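Putting in the hours on the small stuff
3/9/26
Filed under: robots, data

I said last month I would write something about how the Nenley set is coming along, so this is that post. The short version is that we have 2206 episodes saved and 1652 of them are good enough to train on. The rest have something wrong with them, mostly bad labels from the first days, when I was typing the task names by hand.

The task is pick and place. Small plush toys and play food, a white tabletop, a bowl. One episode is one object. I drive the arm, the software records the joint positions and the video, and at the end I press a key to keep it or throw it away. Then I move things around and go again. The wrist view matters most for the last few inches, when the fingers get close to something soft.

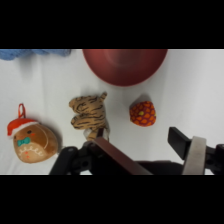

Why not record one object until it works and then move on to the next?
Because the model learns the order you recorded in. We tried it with a set we called Dunis, 600 episodes done in blocks, and the policy went to the same spot on the table no matter what we asked it to pick up. Mixing the objects from the start fixed most of that.

The layout changes every 10 episodes now. I used to change it whenever I felt like it, which meant I changed it less and less as the afternoon went on. A fixed number is boring but it keeps me from getting lazy. I don't measure the positions. I pick things up, put them down somewhere else, and turn a few of them on their side.

Approach speed took me longer to get right. When I was new at this I came down fast and then stopped and fiddled, and all that fiddling went into the data. Now I come down slower and straight, and I close once. If I miss, I open, go up a little and try again, and I keep the episode. A policy that has never seen a miss has no idea what to do after one.

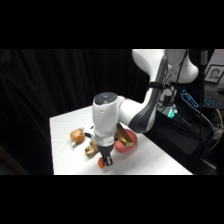 What I keep and what I throw out

Keep: misses that get recovered, slow grasps, objects that roll a little.
Throw out: anything where I stopped to think with the arm hanging there, anything where the task name doesn't match the object, and anything where a camera dropped out.

The Stefanou script catches the dropped cameras. It doesn't catch the pauses, so I go through those by eye at double speed. It takes most of an evening and I haven't found a better way.

The small red-orange piece is the one I have the most trouble with. It is low to the table and the fingers have to get nearly all the way down before closing does any good.
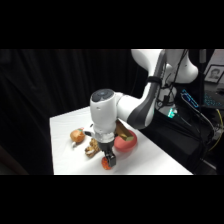
Fingers down at the red-orange piece, bowl to the right.

Next is a second tablecloth color and then the Droden objects, which are harder and shinier. I'll post the training numbers when I have a run worth showing.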